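Forum > Church Life > Funerals, Memorials and Remembrance

Topic: Overflow seating and the livestream for a big funeral – what is right?

stamatia_s wrote:
Our pastor passed away nine days ago after a long illness, and I was asked to help with the practical side of the funeral. He served our congregation in Bevby for many years, and people who moved away long ago are now writing that they will come. Our building seats 520 if we open the balcony. We have almost 1000 names on the list and it is still growing.

The family wants the service in our own church and not in a rented hall. I understand them. But then we must decide who sits inside and who watches on a screen in the parish house next door. Has anyone here done this before? I would like to hear also what went wrong.

Stamatia Stergiou

fasil.w wrote:
My condolences to you and to your church. We had the same question when our founding elder died. We gave the first rows to the family, then the choir, and after that it was open to whoever came first. It was a mistake. The old members who had prayed with him for decades arrived slowly, with canes and walkers, and the seats were already taken by visitors. My advice is to keep at least 70 places for the elderly and to put somebody kind but firm at that door.

Floor_DB wrote:
I agree with Fasil about the elderly, but please do not make tickets. At a funeral in my former parish there were colored cards for each section and it felt like a concert. One lady was sent away from the main door with the wrong card and she never came back to that church.

fasil.w wrote:
@Floor_DB I did not say tickets. But without any list you will have people pushing on the steps, and I have seen that also. A list is a form of respect too, if it is made with care.

Floor_DB wrote:
A list made by whom? This is where the trouble starts. In every church there are families who think they are closer to the pastor than others. I would keep the family, the clergy and the elderly, and leave everything else open. If the doors are full, they are full.

r_karras wrote:
I will say something less popular. Why not a second service? When our bishop emeritus died, the burial was small, and a memorial was held in May, when the weather was good and people from abroad had time to arrange their travel. It was calm and there was time for many people to speak. Our church in Zervas is smaller than yours and it worked well for us.

stamatia_s wrote:
Thank you all. Rafail, I brought this idea to the family yesterday. The widow is against it. She says she can bury her husband one time only and has no strength to do it again in spring. I did not press her.

chaimae_soliman wrote:
She is right, and I am glad you did not press. I am not a member of any church, I married into one, but I sat in an overflow room at my father-in-law's funeral and I can tell you how it was. The sound came later than the picture. During the hymns half of the room sang with the screen and half with what they could hear through the wall. In the end an old man stood up and led us himself and we forgot the screen. So my advice is to put a singer in that room, and also one of the clergy, so that people there receive a blessing from a living person.

r_karras wrote:
This is a very good point. The clergy always forget the second room.

About the livestream: our memorial had 1652 views, and many were from people who opened it days later. Please keep the recording, but turn off the comments. We left them open and some strangers wrote ugly things about him, and his daughter read them.

fasil.w wrote:
Here I disagree a little. In our case the comments were the best part, and the family printed them. Maybe let one person approve each message before it appears?

stamatia_s wrote:
I like this solution and I will ask my nephew to do it. We will keep seats for family, clergy and the elderly, with no tickets, and a deacon and two altos from the choir will be in the parish house. The condolence book will lie there as well, so that nobody has to cross the yard to sign it.

Floor_DB wrote:
Then I have nothing left to argue about. May his memory be a blessing. Please tell us afterwards how it was.

chaimae_soliman wrote:
One more small thing – put water and paper tissues in both rooms. God give you strength, Stamatia.
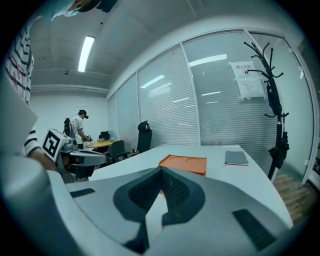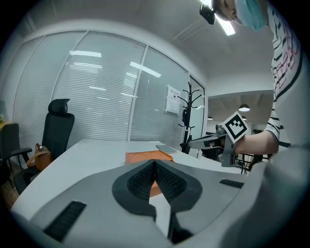 White table with the orange tray, both pictures

r_karras wrote:
I will light a candle for him on the day. Write if you need the order of service we used, I still have the file.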